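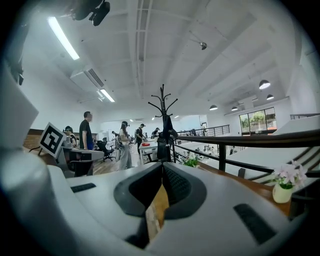
Dana Whitlow
Office coordinator, Pana building

Saturday, October 9, 2021

Big room update: coats, lights, the cold end

Writing this on a weekend so it goes out before everyone is in again. Quick one. Well, it was going to be quick.

First, the coat rack. The tall black one with the curved hooks is staying, and it's staying out in the middle of the room. I know. Some of you wanted it by the door. We tried it by the door for most of September and people walked into it with their lunch, the door hit it, and twice it went over with everything on it. In the open there's space to get all the way around. Please leave it where it is. If you need to shift it for a meeting, shift it back after.

How to use it, since I got a lot of email on this (a lot):

Heavy coats go on spread out. Not all on the one side. It leans.

Bags on the lower hooks if you must, but small bags only. Laptop bags go under your desk. Gym bags go in the back hall, on the shelf, please, and not over the weekend.

Wet umbrellas don't go on it at all. There's a bucket coming. I ordered it from Rastico and it's late. Until then lay them open in the back hall.

Anything still hanging there Friday at closing gets moved to the lost and found box. It's a big box. Last month it had a good wool scarf in it, one glove, a kid's raincoat and a blazer with the dry cleaning tag still pinned on. The blazer has been claimed. The rest hasn't.

A few people asked for a second rack. Fair. The room's filling up again and the winter coats take more space than the summer nothing we'd all gotten used to. I priced a matching one from Aguiar and it was 200 dollars before delivery, so I've put in for it and will let you know. If somebody has one at home they don't want, any color, write me. It doesn't have to match.

Lights. The black dome lamps over the right side and the fluorescent tubes over on the left are on seperate switches. I've labeled them now. It's tape and marker, don't laugh, proper labels later. The tubes are the ones that get left on overnight. Whoever's last out, check the tubes.

On whether to get rid of the tubes altogether: I asked for opinions in the last newsletter and boy did I get them. Nearly everyone on the left side wants them gone. Everyone who reads paper all day wants them kept. The quote from Nurnari to take them out and hang more of the black lamps all the way across came in at 900 dollars for labor, lamps not included. So it's not this year. What we can do for now is swap the tubes for a warmer kind as they burn out. If you get headaches from them tell me and we'll find you a spot under the domes, there's some give in the seating plan still.

The domes do need dusting. Black shows everything. The cleaners will only do what they can reach from the floor, it's in the contract, so I'm getting the tall ladder over on the first quiet morning we have. Cover your keyboards the night before. I'll send a reminder. I'll send two.

The air conditioner. The white unit high up on the left wall. It's been serviced, filters out, washed, back in. The smell some of you had noticed was the filters. If the smell comes back I want to hear about it that day, not three weeks later in the elevator.

Please don't change the setting without asking the people sitting right under it. They get all of it. The far end gets none of it, or says it gets none, and so somebody at the far end turns it up and somebody underneath puts on a coat. Round and round. The remote now lives in the top drawer of the front desk. Ask for it, use it, put it back. The last remote was gone for 11 days and turned up inside a box of printer paper.

For October we'll run it on fan only in the mornings and off after lunch unless it's really warm out. Then it's heat season and we start this conversation over again.

The window. Best thing in the room, I think, all that green. The seats nearest it are first come first served now, no more leaving a sweater on the chair at 5 to hold it for tomorrow. I've had complaints. Sweaters go in the lost and found with the other stuff.

We've also been asked about a blind for it. Glare on screens in the morning for a couple of desks. I don't love the idea of covering it up but I get it, I've sat there and squinted. Going to try turning those desks a quarter turn first, that's free. If that doesn't fix it we'll look at a shade you can pull halfway. Trees will be bare soon anyhow and it'll be brighter in here for a while, so speak up early.

Upper ledge. By the railing. Please stop putting things up there. I don't know how else to say it. It isn't storage, no matter how handy it looks. If you've got boxes and no place for them, there's room in the supply closet, bottom shelves, and I'll help you carry. Plants same answer. Somebody waters them, it drips, it lands on somebody else.

What else. Noise. With the ceiling the way it is, sound carries right down to the back of the room. A phone call up front gets heard by everyone. The little meeting room is free most of the day, use it for calls. You don't need to book it for under 15 minutes, just shut the door. Longer than that, put it on the sheet. If you can't get the room, the back hall works, but the people by the back hall would like me to say it doesn't.

Moving desks. Only 2 moves are set for this month and both people know who they are. I'm not taking any more requests untill those are done. After that send me what you'd like, one line, where you sit and where you'd rather. No essays! I read them all and I feel bad about them all.

Trash and recycling, same as before. Blue is paper. Coffee cups aren't paper. Lids off, cup in the gray one.

Cleaning day is the last Friday of the month, from after lunch until it's done. Bring boxes if you have any. What we want by the end: floors clear so they can be mopped properly, nothing on top of the cabinets, coat rack stripped down and wiped, all those hooks are dusty too. There'll be pizza. Tell me by the Wednesday if you don't eat cheese.

I think that's it. Oh, and the front door sticks again. Lift the handle while you pull. The building people have been told.

Email me or stop by the front desk, I'm there most mornings. Afternoons I'm usually somewhere with a ladder or a box.

Recent items

Back hall shelf: what goes on it and what doesn't
Summer hours are over
Your say on the lights
Kitchen fridge cleared out, claim your containers
New keys, and how to return the old ones
Bike parking behind the Pana building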